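About Raltitz

Raltitz tests hand-held grippers and the kits sold around them. We pay for the units ourselves and don't take a maker's word for much.

Tangled chains and small beads are a fair test of any jaw, so jewellery goes on the table early – before the easy boxes.
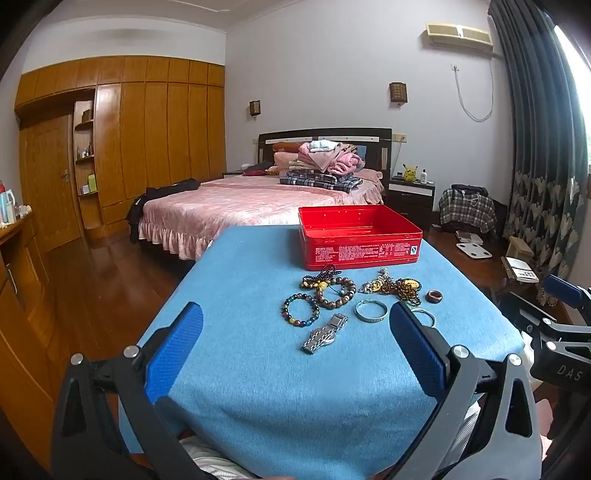
What we don't believe

"Picks up anything." We have read that in 369 brochures. Roya Pakzad keeps the list, and it's still growing.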